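A mala que foi para Vudmont

maio · por Redação Osagie
268 partilhas · 7 comentários

Perdi a mala em Odano, e olha que eu nem devia ter descido em Odano.

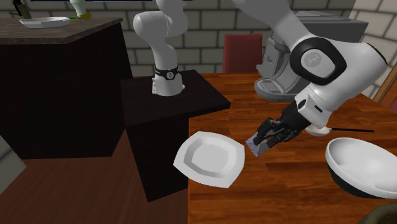

O comboio parou, ouvi um apito, vi toda a gente a levantar-se e levantei-me também, que eu sou assim, vou atrás. Quando dei por mim estava na plataforma com um saco de tangerinas na mão e a mala lá dentro, a caminho de Vudmont, muito bem instalada no lugar à janela que eu tinha pago!

Fui ao balcão. A senhora deu-me um papel com o número 634 e mandou-me esperar. Esperei. Comi uma tangerina, depois outra, ofereci uma a um rapaz que dormia de boca aberta e que, claro, não respondeu.

– E o que é que a mala tem dentro? – perguntou ela, quando me chamou.

Fiquei parva. Tinha camisolas, acho eu, e os sapatos castanhos, e as cartas da minha tia (uma caixa inteira delas, atadas com fio de cozinha, que eu levava à minha mãe sem ter lido nenhuma). Disse só camisolas. Não sei porquê, pareceu-me que as cartas eram assunto de família e que a senhora não tinha nada com isso.

O comboio seguinte era às tantas da noite. Fui dar uma volta e acabei na pensão Hila, num quarto com uma colcha verde que cheirava a alfazema e a sopa. Telefonei à minha mãe do corredor.

– Perdeste as cartas? – disse ela, e calou-se tanto tempo que pensei que a chamada tinha caído. Depois começou a rir. Ria-se como eu não a ouvia rir desde o funeral, e eu ali, descalça, de auscultador na mão, a rir também sem saber de quê.

De manhã ligaram da estação. A mala tinha aparecido em Vudmont, fechada, e perguntavam se eu a queria ir buscar ou se a mandavam para trás.

Pedi que me dessem um bocadinho para pensar – e fui descascar a última tangerina.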